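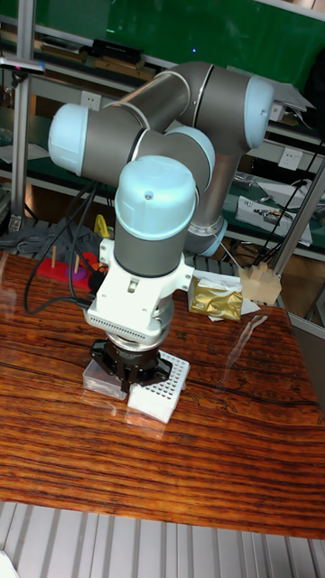 Small Things on a Shared Table
Report of the Allau project
Wai-kit Tsai
Udbridge College, Course in Everyday Design
Aug 3, 2026

1. Why I chose this subject

In our course each student must choose one small problem of daily work and study it for six weeks. My first idea was to study the signs in the Hollik Building, but another student had already taken it. Then I lost a metal pin on the worktable in room Ko for the second time in the same afternoon, and I decided that this was my problem.

The table in room Ko has a wooden top with a very shiny surface. The color is reddish brown, and the grain goes in dark wavy lines from one side to the other. Everybody says it is a beautiful table, and I agree. However, it is used by many persons for small objects, and the small objects disappear on it. I wanted to understand where they go and what kind of holder helps them stay.

My question was simple: when a person has finished with a small thing, what makes him put it back in its holder, and what makes him put it down on the wood?

2. What other people in the course had done

Two earlier reports in our library were useful for me. One was about kitchen drawers in student housing. The author found that people do not like to open a lid if they have something in the other hand. The other report was about coat hooks, and it seems far from my subject, but there was a sentence in it which I wrote in my notebook: a hook is used when it can be seen from the door. I kept this in my mind when I made my observations.

I did not find any report about the surface of a table. I think this is a pity. A surface is also a kind of container, only it has no walls.

3. The objects

I did not buy anything for this project. I used what was already in the room, and I chose things which the users of the table know well.

The clear box. It is small, transparent and rectangular, and it has a lid. You can look through it and see the grain of the wood. This is good for knowing what is inside, but it makes the box itself difficult to notice, especially when the ceiling lights make reflections on its edges.

The white rack. It has a top with many small square holes in straight rows. Things that are thin can stand in it. It has no lid, so one hand is enough. The white color is very strong against the brown wood, and no person in my test ever asked me where it was.

The red board with pegs. It is a red base with wooden pegs which stand up, and there is a purple ring that goes with it. I included it for comparison, as it is the only object on the table that tells you with its shape where the ring should go.

The loose items. These were mostly pins. The pin I used most is gray, made of metal and slender. I selected it because it was the one I had lost.

4. Method

I asked classmates to help me, and six of them agreed. Each of them came to the table separately. I gave every person the same work, which was to take a small item from its holder, use it to hold a paper label against a card, write the label, and then leave the table tidy. I did not say what "tidy" means. My teacher advised me to leave this word open, and it was good advice.

I compared three arrangements:

First arrangement: only the clear box, with the lid on.
Second arrangement: only the white rack.
Third arrangement: the box and the rack next to each other, with nothing between them.

Each person did the work with all three arrangements, in a different order. In the first days I also tried to measure the time with my phone, but the times were not so interesting. People who talk with me are slow and people who do not talk are quick. So I stopped measuring and wrote down only where each item was left, and what the person said, if he or she said something.

After this I also made observations of normal use, when people did not work for me but for themselves. I sat near the window and made a simple map of the table on squared paper. On the map I marked the place of every loose thing at the end of the session. I made 20 of these maps. Some are not very clean, and in one of them I spilled tea, but they can be read.

5. Results of the test

With the clear box alone, people took the item out and then did not close the lid. They put the lid on the table beside the box, and afterwards the lid became a kind of plate. Small things were put on it. One classmate said she did not want to close the box "for only one pin," and she was waiting until there were more. I understand this feeling very well — I do the same with my pencil case.

With the white rack alone, most items went back. But there was a difficulty I had not expected. A thin pin can stand in a square hole, but it leans, and some people did not like how it looked. They took it out again and tried another hole. One person spent a long time with this and finally laid the pin flat on top of the rack, across the holes, where it rolled off when the next person touched the table.
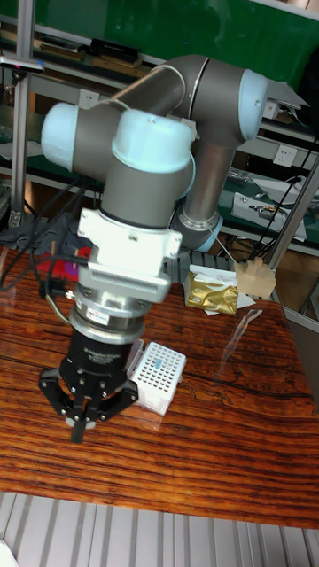 A rack with many holes also gives people a freedom which they perhaps do not want. When I asked, "Which hole did you choose, and why?" I received answers such as "the nearest" or "I don't know, the middle." If only one hole is filled, the next person does not put his item beside it. He usually goes to a part which is still empty. After some time the things stand far from each other, like passengers in a train when there are still many free seats. It is not a problem for finding them, but it looks less tidy than it is.

Color helped very much here. When something blue stands in a white rack, it is found immediately. Gray is not so easy, since the holes are dark inside and a gray top looks like one more hole. I had not thought about this before the test, and I believe it is the most practical thing I learned.

The third arrangement was the best of the three, but for a different reason than I expected. I thought people would divide the items: thin things in the rack, other things in the box. They did so only a little. What happened more often was that the two holders together made a "place." People moved their hand in that direction without looking, and if they missed one holder they often arrived at the other.

6. Results of the maps

The maps show that loose things are not spread over the whole table. They are found mainly in one area, the open wood in front of the holders, between the holders and the person. I call it the waiting area. A thing is put there when the hand is already free but the head is still busy with the work. The person intends to put it back later.

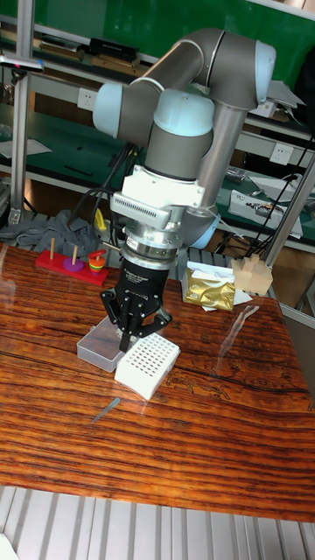 Figure 1. The clear box and the white rack near each other, with a slender gray pin on the open wood in front.

The waiting area is also where the wood makes the most trouble. If a pin lies in the same direction as the grain, it looks like one more line. If it lies diagonally, the eye can catch it, and the thin shadow helps too. The shine of the surface is sometimes a help and sometimes not. From my chair near the window I could see some pins only by their bright side. When I stood up, they were gone.

The back of the table had fewer loose things on my maps. The cables there take some space, and people do not like to reach so far. The purple ring was also marked on the maps. Often it was lying on the red board and not on a peg. I found this surprising, because the peg is very close. But when I asked a classmate about it, he said that for him the ring was already at home when it was on the red. So it seems that a color can be a container also.

7. What I changed

After the maps I made one change. I put a sheet of plain light paper in the waiting area, a little larger than my hand. I did not write anything on it. In the first session after this, people asked me what it was for, and I said it was for nothing. By the next session they were laying their pins on it.

The pins were still not in their holder, and my teacher asked if this was a success. I think it was a partial one. A pin on light paper is seen by the next person, and the next person can stand it in the rack. A pin on the wood is seen by the person who puts his sleeve on it.

8. Weak points of my work

All the people in my test are my classmates and they wanted to be kind to me. Some of them surely tidied more than usual. I tried only one box and one rack, and I cannot say if a bigger box without a lid would be better. I also should have marked the position of the holders on every map. In the early maps I forgot it, and later I had to guess from my notes, so I did not use those maps when I compared distances.

The light was different from one session to another as well. With a surface this shiny it probably matters, and a person who continues the project should write down which lamps are on.

9. Suggestions for room Ko

Keep the box and the rack together, on the same part of the table.
Use the lid of the box only at the end of the day.
Put a bit of colored tape on the gray pins before they stand in the rack.
Leave the light paper where it is, and change it when it is dirty.

The maps and my notes are in the blue folder on the course shelf in the Hollik Building. The map with the tea is at the back.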